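Student Robotics Program: Computer Assembly Project Enters Second Stage

The Student Robotics Program is pleased to report that its computer assembly project has moved into its second stage. Students enrolled in the program are teaching a robot arm to carry out the steps of building a desktop computer, beginning with the placement of the processor.

The project is led by Morag Innes, with technical guidance from Takumi Hirano. Work is divided between two student teams. The Cesteo team, under Hiyori Uchida, is responsible for the fixture plate that holds parts ready for pickup. The Mestard team, under Catinca Văduva, prepares the motion sequences and keeps the log of trial runs.

The first stage closed in August with 310 recorded trials, all performed on a bare practice board. The second stage uses a complete tower with its power supply, drives and cabling left in place - a much tighter space for the gripper to enter. The fixture plate was redesigned for this purpose and 3D-printed by the students. A square recess now holds the processor until it is picked up, and the socket on the motherboard is opened by hand before each run. 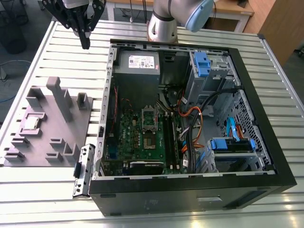 Open Workshop and Enrollment

The program will hold an open workshop in the main laboratory, beginning at 4 p.m. Both teams will present their work and answer questions from visitors. Seating is limited to 80.

Students who wish to join either team for the coming term should submit the enrollment form to Kanako Sugiyama in the program office. Prior experience with robotics is not required - safety training is provided to all new members before laboratory access is granted.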